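Protokoll Störungsbesprechung Zelle 2, Projekt Undex
Standort Zarncombe, Montag, 10 Uhr
Anwesend: Nour Chamoun (Leitung, Protokoll), Raed Saliba (Instandhaltung), Schichtführung Chidiac

TOP 1 – Ablauf der Störung
Beim Bestücken eines Dell-Towers hat der linke Arm nach einem Schutzhalt ohne Quittierung wieder angefahren. Der Greifer setzte auf dem Rand der Teileablage auf. Keine Verletzten. Raed Saliba hat den Not-Halt betätigt. 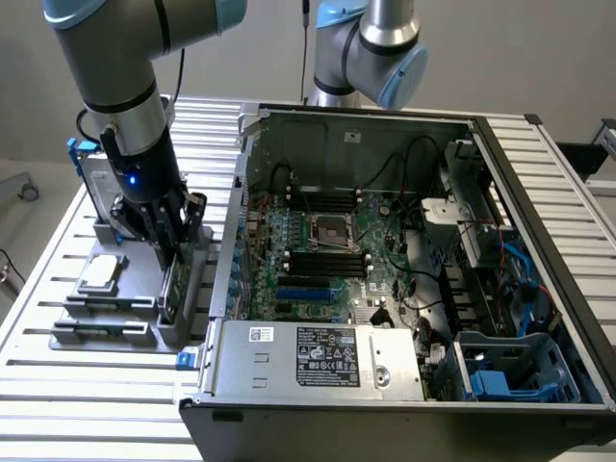 TOP 2 – Ursache
Im Steuerungsprotokoll steht Fehler 540, Zeitüberschreitung der Freigabe. Das Signal kam 3 Sekunden zu spät und wurde als Quittierung gewertet. Den Baustein hatte Grellelcombe im September geändert – eine Abnahme dazu liegt nicht vor. Offen bleibt, ob der rechte Arm denselben Stand hat. R. Saliba prüft das.

TOP 3 – Annäherung an das Gehäuse
Zwischen Ablage und Hauptplatine bleibt für die Finger wenig Platz. Bis zur Klärung wird dort nur im Einrichtbetrieb verfahren.
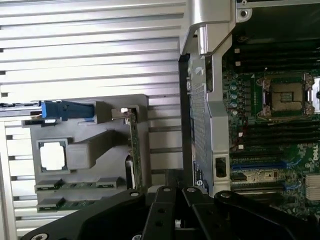

Handgelenkkamera: Greifer zwischen Ablage und Hauptplatine, CPU-Sockel unbestückt

TOP 4 – Maßnahmen
Alten Baustein wieder einspielen: Saliba, sofort
Abnahmeprotokoll bei Grellelcombe anfordern: Chamoun
Automatikbetrieb Zelle 2 gesperrt, Freigabe nur schriftlich durch Chamoun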